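**April 6, 2022 – Hetska shelf-picking package, trial notes**

Second day with the Hetska package on the humanoid and I'm enjoying this far more than I expected to! Quick recap for anyone at Deng who missed the kickoff: Hetska sells the grasp software plus a teleop station as one bundle, and Gandanine wants to know if it's good enough for their small-store order picking before they commit to anything in December.

Setup went fine. Calibration took 19 minutes from a cold start (the manual says to redo it after any hand swap, so budget for that). I had to remap the left wrist limits by hand, because the default profile assumes a tote on a cart and we want the basket carried on the arm. The Flirel bridge picked up the new limits without a restart, which made my morning.

Drinks shelf all day. Left hand on the basket, right hand does the picking.
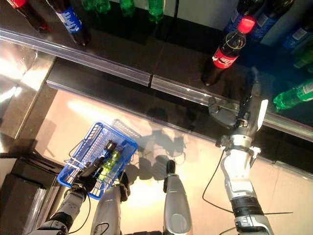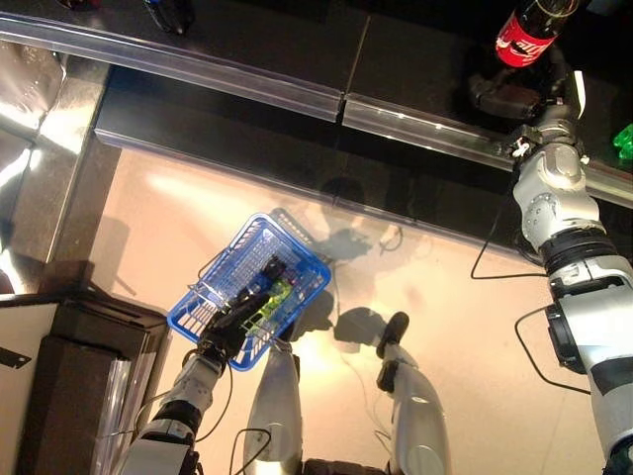

Ran 43 attempts in total. Grip force on "soft plastic" is lovely, firm enough to hold and no crushed bottles. I tried "rigid" on a couple of full ones and didn't see any benefit, so leave it on soft.

The price rail is the thing to watch. Clear plastic plus store lighting is hard on the depth estimate, and on the low approach path the fingers brushed the rail 2 times. Raising the approach by 18 mm cleared it in every run after that. I've saved this as a separate profile (flirel_rail_high), please don't overwrite the stock one!

Other bits:

- Teleop handover is really smooth. You can grab control mid-reach, nudge the wrist, and give it back, and the arm carries on from where you left it.
- Basket tilt drifts during long reaches. Not enough to lose anything so far, but I want a level check between picks.
- Log export is clunky: one file per attempt and no summary. I'll write a script if Hetska doesn't have one.
- Cable slack on the right arm needs a proper clip before we try the lower shelf.

Tomorrow: heavier bottles, then the same shelf with the overhead lights dimmed. Still need to ask Hetska if the license covers a second robot, and whether the wrist remap survives an update.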